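Category: Cell Maintenance > Two-Arm Stations > Closed Tickets

Ticket 1326
Cell: Kvam, left and right arm
Opened by: Sidra Kakakhel
Assigned to: Spyros Babić
Date: 11 Feb 2024

Problem as reported: In the simulated cell the left arm stops with fault 535 when it goes down to the first tray. The right arm runs the same job without a fault. Restarting the job does not help.

Spyros: I ran the job 20 times in the simulation. The fault came 3 times, always on the way down and never on the way up. I compared the settings of both arms. The joint limits are the same. The tool length on the left is not the same as on the right, it is still the old value from before we changed the fingers in June.

Sidra: I thought this value was copied to both arms by the Arnorari setup script. Can you check please?

Spyros: I checked. The script writes only to the right arm. The left one must be entered by hand, and this step is missing in our instruction. I entered the correct value and saved the cell file again. Then I loaded the job from the beginning, with both trays on the perforated plate and one gripper at each.
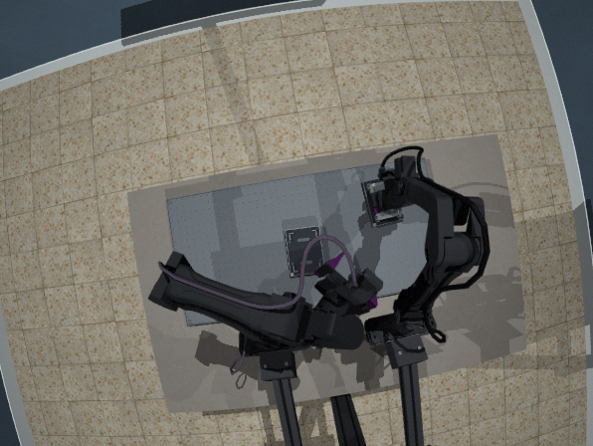 After this I repeated the 20 runs and fault 535 did not come back. I also looked at the cable settings, as Sidra asked me to. The cable loop on the left arm is allowed to bend more than on the right. I did not change it, it has no influence on this fault, but somebody should decide which value we want before the file goes to Pivness.

Sidra: Thank you. I will add the missing step to the instruction and ask them about the cable value. Please keep the old cell file for now, do not delete it.

Spyros: Old file is kept in the Burus folder, read only.

Status: closed. Cable value moved to a new ticket.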